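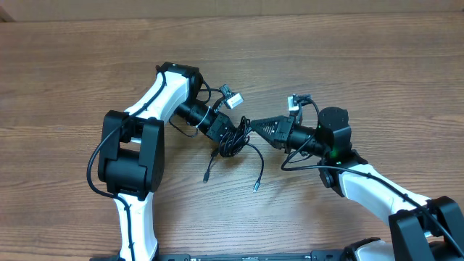
Figure 1. Wooden tabletop with the grain running from side to side.

3.2 Grain, gloss and the choice of a work table

The survey reported in Section 3.1 asked people to rank the qualities they look for in a table they will work at. Size came first and price second, and neither result is a surprise. The appearance of the top came third, ahead of height, weight and the shape of the legs. In this section we look at what people meant by appearance when they were asked to talk about it at more length, and at how their answers changed once they had lived with a table for a while.

We held interviews with 49 people who had bought or been given a work table in the past year. Each interview lasted up to 40 minutes and was done by phone. People were asked to sit at the table while they talked, in the light they normally worked in. We did not give them a list of terms. When a person used a word such as "warm" or "busy," the interviewer asked what in the surface made them say so.

Three terms came up again and again: grain, color and shine. Color was the easiest for people to talk about. Most could say whether their table was light, medium or dark, and most had picked the color to go with something else in the room, usually the floor. Medium brown was the most common choice. Several people said they had wanted a dark top and were talked out of it by a partner who worried about dust.

Grain was harder. Few people had thought about its direction before buying. On a rectangular table it usually follows the long side, so that a person seated at that side sees lines running left to right, as in Figure 1. People who sat at the short end saw the lines running away from them, and some of these said the table looked longer than it was. One woman had turned her desk to face a window and said that it felt narrower afterward, although she had not changed anything else. We do not know how general this effect is. It fits with older advice in the furniture trade about running the boards of a floor along the length of a room, but we found no test of that advice that we would want to rely on.

Contrast within the grain mattered more than direction. A top with strong dark streaks was described as lively by people who used it for meals or hobbies, and as tiring by people who read at it for long hours. The same person could hold both views. A teacher who graded papers at her kitchen table liked the streaks at breakfast and covered them with a plain cloth in the evening. Others had bought a desk pad for the same reason. Small objects such as screws, beads and paper clips were said to be easy to lose on a streaked surface, and people who did sewing or repair work raised this without being asked.

Shine was the only one of the three on which opinions moved clearly in one direction over time. In the store, a glossy top was seen as a sign of quality. At home it was the most common complaint. The trouble is partly one of showroom lighting. Stores tend to light furniture from many small lamps high overhead, and the reflections are scattered and weak. A home has one window and one or two lamps, and the reflection gathers in a single broad patch. Inside that patch the color of the wood fades toward gray or beige and the pattern is hard to see. Outside it the same top can look much darker than it did in the store. People who had matched the table to a floor sample were often unhappy with the result, and some thought they had been sent the wrong color.

The finish can be changed on solid wood, but very few owners had tried. Those who had used a matte oil, most often Skitomis, said the glare went down and the color went slightly darker. Two had rubbed the top with a fine pad and wax. Owners of laminate tops cannot do this, and their remedies were to move the lamp, move the table or put something over it. Moving the lamp to the side opposite the writing hand was the change they were happiest with. It costs nothing, and the people who made it said they wished they had done so earlier.

Wear was mentioned less than we expected. A year is a short time for a table. Rings from cups were the main mark on oiled tops, and fine scratches the main mark on glossy ones. The scratches show up only when light comes across the surface at a low angle, so owners tended to notice them on winter afternoons and then forget them until the next bright day. The interviews were finished in February, when the sun was low at both of our sites, and this may have raised the number of complaints about both scratches and glare. A second round in summer would help to settle the matter.

We discussed these results at a meeting with staff from Wemach, where most of the tables in the survey had been sold. The discussion turned mainly on whether shine should be listed on the product label next to size and color.
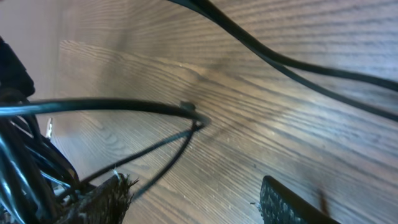 Hafþór Kirkegaard doubted that a printed gloss value would help anyone. In his view buyers do not know their own lighting well enough to use such a number, and a sample piece they could take home and leave by the window for a day would tell them more. He added that samples are often too small to show the grain at all, and that a piece cut from a quiet part of the pattern can give a false idea of the whole top.

We agree with the point about samples. A small piece shows color fairly well and shine fairly well, but it can miss the wide streaks that people later find lively or tiring. A larger sample would be costly to mail. A photograph of the full top taken in side light, printed on the back of the sample, might be a cheap way to cover both needs, and Wemach has said it is willing to try this with one of its lines.

The next section turns to table height, where the answers were more even and the differences between the sites were small.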